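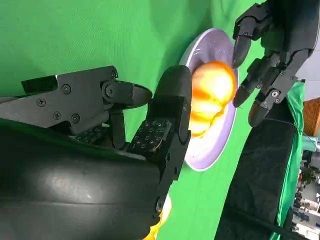

Anyone here using Trasero for small investors?

quietpennies
OK so I have been putting money away every month since January and it's just sitting in a savings account doing next to nothing. My brother-in-law swears by Trasero because you can start with $100 and it picks a fund mix for you. I like the idea of not having to think about it, but I don't really understand the fees. There's one for the platform and then the funds have their own on top? Is that normal or am I getting charged twice for the same thing?

I don't need this money for a good long while, I have no debt except the car, and I'm not trying to get rich. Just want it to grow a bit.

Harik56
Totally normal. The platform charges you for holding the account and the fund charges you for running the fund. What you want to look at is the two added together. Go to the page for the mix they put you in and scroll way down, it's in the small print under "ongoing costs".

I've been with them a good while and have no complaints. The app is ugly but it works.

mossyledger
I'll be the grump. I left Trasero and moved to Prarker, and the reason was exactly that small print. The mix they gave me had 6 funds in it and 2 of them held nearly the same companies. So I was paying for a "spread" I didn't have. Prarker lets you buy one plain index fund and leave it alone. Cheaper, and I can explain it to my wife in one sentence.

Harik56
But he said he doesn't want to think about it! Prarker makes you pick everything yourself. My sister opened an account there, stared at the list of funds and never bought a thing. Her cash sat there the whole time. How is that better than paying a bit more?

mossyledger
Well she could have asked somebody. Picking one broad fund takes ten minutes. I don't buy that people can't do it.

quietpennies
She, by the way :) And I'm probably closer to the sister, to be fair. I looked at the Prarker list last night and closed the tab.

inga_on_the_porch
Can I ask something boring – does your job have a retirement plan with a match? If it does and you aren't getting the full match, put the money there first before you go anywhere near either of these. I was 56 when I found out I'd been leaving some of mine on the table for years, and I still get mad about it.

quietpennies
Oh. We do have one. I signed up when I started and never touched it again, so I have no clue what percent I'm at. I'll log in at lunch.

Harik56
Inga is right, do that first. Forget what I said until you know.

mossyledger
Agreed, and that's probably the only time you'll see the two of us agree on here. Also check what it's invested in. Mine was parked in the money market option by default and I had no idea.

quietpennies
Back. I'm putting in 2 percent and they match up to 6. I feel pretty dumb.

inga_on_the_porch
Don't! You caught it a lot earlier than I did. Change it today if you can, it usually takes a pay period or so to show up. And keep some of that savings as savings. Cars break down.

mossyledger
What she said. If there's still money left over after that, come back and we can fight about Prarker some more.

quietpennies
Changed it to 6 just now. The form was one page, I can't believe I put it off this long. Going to see what my next paycheck looks like before I open anything else. Still a little curious about Trasero though, sorry mossy.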